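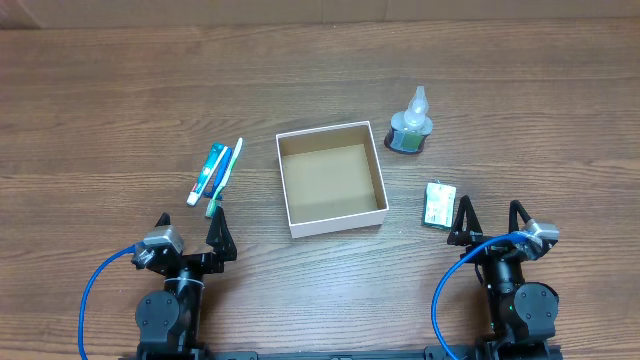
Zawadi Waweru packs toiletry kits, and she could talk about it until the kettle boils dry. She started in May, when the guesthouse in Ondham where she works mornings asked if she could put together something small for people who turn up without a bag. Now she runs Lutari, which is her, a wooden table and a great many boxes.

“I love a box with nothing in it,” she says. “You get to decide what somebody's first morning is going to feel like! That's a big thing for a toothbrush to carry.”

Her kits have a toothbrush, toothpaste, hand soap and one or two little extras. She lays everything out on the wood before any of it goes in, and she moves things around a lot. The toothpaste and toothbrush always stay together. “They're a couple. If I put the brush in one corner and the tube in the other, people tip the whole box out looking. I've watched my sister do it.”

She has now packed 3,000 kits, most of them for Roston, the bus company, which hands them to passengers stuck overnight. On a good evening she gets through 20 before dinner, with the radio on.

Soap is where she really gets going. She went through 12 kinds before settling on the ones she likes, and she came down firmly on the side of foam. 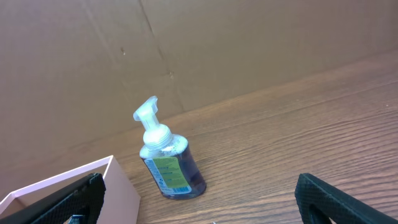

“Foaming soap is just fun,” she says. “Kids wash their hands twice. I've had grown men tell me the same thing, a bit embarrassed.” The trouble is the pump. A bottle with a nozzle is tall and top-heavy next to a flat tube, so she puts it in first, up against a side, and builds the rest around it. She turns the nozzle toward the wall of the box and tucks a folded washcloth beside the neck if there's room.

Did she ever have a disaster? “Oh, my first order for Anghel!” That was a hiking club, 5 boxes, carried up a hill in a backpack. She hadn't locked a single pump. “They called me from the top and they were so nice about it. Everything smelled wonderful, apparently.” These days she gives every bottle a squeeze over the sink before it's allowed near a box.

She'd like to do a kit for new parents next, and one for hospital stays with a bigger washcloth and lip balm. She has already been trying out layouts, usually late, when she should be in bed. “I'll think, what if the soap went on the left? And then I'm up again, in my socks, moving the soap.”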